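Is a 12-point gain in cup stacking with two arms a real result?

Posted in Robotics & Automation
August 22, 2019

trullton_bench

I've been reading a write-up from a group called Zurkby on training two-arm setups to handle cups. They recorded 2,555 demonstrations, threw out the ones they judged poor, and trained on the 1,659 that were left. The smaller set beat the full set by 12 percentage points on nesting one plastic cup in another. Their conclusion is that filtering matters more than volume.

I don't buy it yet. The filtering was done by hand, by the same people who ran the tests, and the rule they give is "smooth and purposeful." That's a mood. They also trained each version only once, as far as I can tell.

I've been trying something similar on our own table, with much less data, a light-blue cup and a pink one.
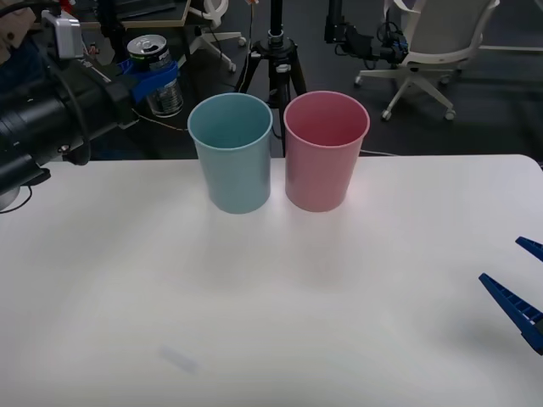
My filtered set came out ahead too, but when I moved the starting spots of the cups a hand's width toward the front, the lead went away. So either my filtering just kept the episodes where the cups started in easy places, or I'm doing something wrong. Has anyone gotten this to hold up? And what would you check first?

lonton_lurker

Check the starting positions before you touch anything else. Plot where the cups were in every demo you kept and every demo you dropped, on the same chart. If the dropped ones bunch up in one part of the table, you have your answer, and it has nothing to do with smooth motion. People are clumsier when a cup is in an awkward spot, so throwing out clumsy demos throws out awkward spots.

Then do the boring control. Take a random subset the same size as your filtered one and train on that. Do it with 4 different seeds at least. If the random subsets land all over the place, a gap of 12 points from one run each tells you very little. I went through the Zurkby write-up last November looking for that control and couldn't find it. Maybe it's in an appendix I missed.

I'd also have somebody else reset the cups between trials, working from a printed list of positions. When you know which version is running you will be kinder to one of them, whatever you tell yourself.

One thing in their favor: they did publish the failures, and most groups don't bother.

gripfail

more data always wins in the end. just collect more

angelovski_user

Disagree with the one-liner above. We run the Angelovski toolkit and adding demos made ours worse for a while, mostly the ones recorded by new operators who paused a lot in the middle of a reach. Cutting the pauses and keeping the rest of the episode got us most of the benefit with no episodes thrown away. I can't promise that carries over to two arms, we only have the one.

trullton_bench

Plotted the positions. The dropped demos are nearly all from the front of the table. Random subsets are training now, will post the numbers when I have all four.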